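Home News Screenings Labor Archive Contact

February | By Ilse Willems

Warehouse documentary screened in Polance, followed by session on temp contracts

The documentary Kalum, which follows temporary warehouse staff through a full contract cycle, was shown in Polance as part of the town's winter program on work and rights. The screening was followed by a legal information session on agency employment.

The film was directed by Drita Hodžić and shot over 13 months. It covers recruitment, the signing of agency contracts, the night shift rota and the end of the contract period. There is no narration. Most of the dialogue is recorded in shared housing and on the staff bus.
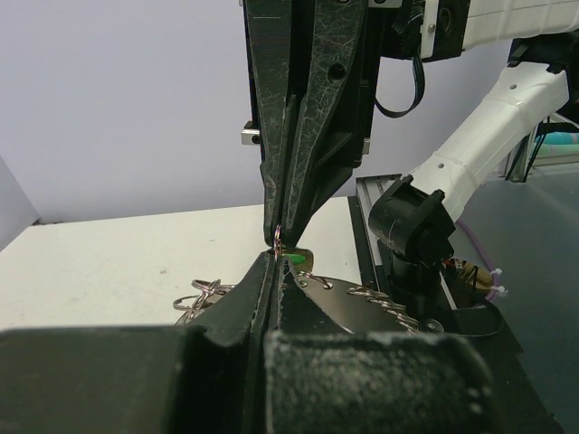
In the discussion, Hodžić said the production team had read 3882 pages of contracts and pay slips before filming began. According to her, the most frequent problem was deductions for housing and transport that did not appear in the contract itself. The second was notice periods given verbally and changed later.

The legal session was led by staff from the Dreko advice office. They set out the documents a temporary worker should keep: the signed contract, all annexes, pay slips and a personal record of hours worked. Copies should be stored outside employer-provided housing. Claims for unpaid overtime should be submitted in writing, with dates, and the worker should request a confirmation of receipt.

Questions from the audience dealt mainly with contracts signed in a language the worker does not read. The office advised asking for a translation before signing, and noting on the document that one was requested if it is not supplied.
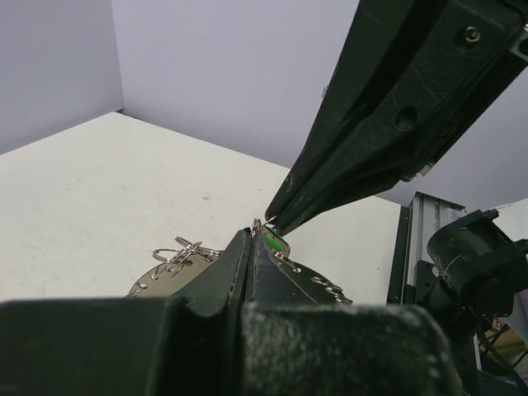

A robot gripper beside a light-colored work table.

The advice office will hold 3 further sessions at the Mac an tSaoi library, covering sick pay, agency fees and workplace accidents. Each lasts 2 hours and entry is free. Kalum will be shown again before the session on accidents, with subtitles in English.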